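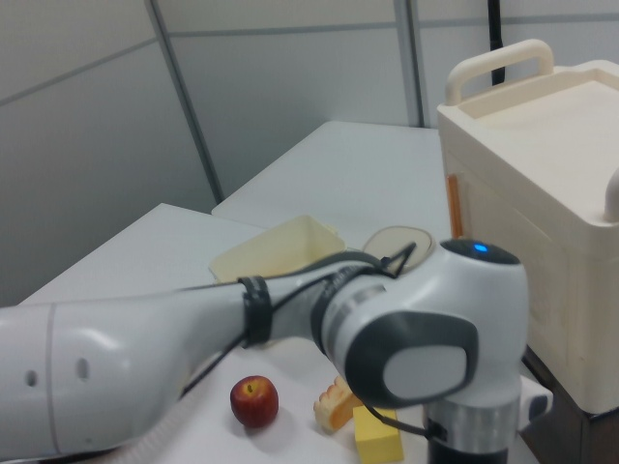
The Golindale leadership class spent a day in Prarham in February, visiting the people who run the town's own programme. We left at quarter past seven and were there by nine.

The morning was at the Skorkum Centre, where Prarham holds its monthly sessions. Their class meets from September to June and each member joins a project group of 6. One group was working on a lift-sharing scheme for the villages to the north, another on evening opening for the library. We sat in on both and were allowed to ask questions.

After lunch we walked over to Caldeira Hall for a talk on keeping in touch with past members. Prarham has 247 of them and writes to all of them twice a year. Roughly a third still turn up to something - a school visit, a mock interview day, the spring supper.

Points to take back to Golindale:

- project groups chosen by the second session, ours are picked too late
- 3 past members attached to each group
- a shorter application form (theirs is 2 pages)

Parking at Skorkum is tight, so share cars if you go. Prarham will visit us in May.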